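Ticket: Gripper comparison in sim, Morus two-finger vs. Horobets adaptive
Status: Open
Opened by: Elba Lagos
Assigned to: Eyvindur Lykkegaard
Component: Controller / end effector config
Opened: 29 December 2025

Summary

Same arm, same controller, same living room environment. With the Morus gripper the arm reaches its pre-grasp pose and settles. With the Horobets gripper it reaches the pose and then drifts, and the run times out before the fingers are commanded to close. I need to know if this is the gripper or our config before we put either one in the comparison table.

Setup

Simulator build is the one from the shared drive, no local patches. Controller is the Skikemska joint impedance controller with default gains. Physics step at 500 Hz, camera stream at 21 frames per second. Timeout for one reach is 60 seconds. Both grippers are loaded from the vendor model files and attached with the same flange offset.

Steps to reproduce

Load the living room with the leather-look sofa. Swap the end effector to Horobets in the launch file. Send the arm to the pre-grasp pose. Watch the pose error in the log.

Expected: error drops below tolerance and the state changes to READY.
Got: error drops, comes close to tolerance, then climbs slowly. State stays at MOVING until the timeout.

Log 1, Elba

Ran it with Morus first to be sure the environment was clean. 70 reaches, all of them ended in READY. Changed only the end effector entry and ran again. Every reach timed out. The drift is always downward, which made me think of payload.

Checked the payload entry in the controller config. It still had the Morus mass in it. Changed it to the value in the Horobets model file and restarted the controller. The drift got slower but did not go away.

Log 2, Elba

Turned off collision between the gripper and the furniture in case there was a contact I was missing. No change. Turned it back on. The contact list is blank for the whole reach, so I am ruling out the sofa.

Also tried the pose closer to the doorway, past the far armrest, to get away from the seat cushions completely.
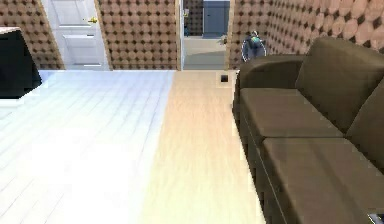
Eyvindur Lykkegaard: Did you restart the simulator after changing the payload, or only the controller? The controller reads mass from its config, but center of mass comes from the model when the simulator loads. If you restarted only the controller you have the new mass at the old center. Morus is short and Horobets is not, so the gravity term would be wrong by enough to see. Please also post what the controller prints at startup under "tool".

Log 3, Elba

Only the controller. Restarted both this time. Startup now prints the Horobets mass and a center of mass farther out from the flange. Before the restart it was printing the Morus center, so Eyvindur's guess was right on that part.

Ran the original pose again. The downward drift is gone and the state goes to READY. The pose near the doorway also goes to READY, but it takes longer to settle than Morus did, and the wrist joint has a small oscillation for the last part of the move.

Log 4, Eyvindur

The oscillation is probably the gains. The defaults were tuned with Morus and the Horobets inertia at the wrist is higher. Try raising damping on the last joint only and leave stiffness alone. If you change both we won't know which one did it. I would also keep the old results out of the table. Anything from Horobets before the full restart should be thrown away, including the runs with the corrected mass.

Log 5, Elba

Raised damping on the last joint one step. The oscillation is smaller and I can't see it in the camera stream anymore, only in the joint plot. Settling time is still longer than Morus. I have not tried a second step.

Moved the pre-restart Horobets logs to a folder called discard so they don't get picked up by the plotting script. Morus logs are unchanged.

Workaround for anyone swapping grippers

Stop the controller and the simulator. Change the end effector entry and the payload entry together. Start the simulator first, then the controller. Read the "tool" lines at startup and compare them with the model file before you send a pose.

Still open

Whether the table should use default gains for both grippers or tuned gains for each. Default gains favor Morus. Tuned gains mean we have to write down what we tuned.

The Gresex gripper is next on the list for January and its model file has no center of mass entry at all. Eyvindur to ask the vendor.

Launch file should refuse to start if the payload and end effector entries don't match. Separate ticket, not filed yet.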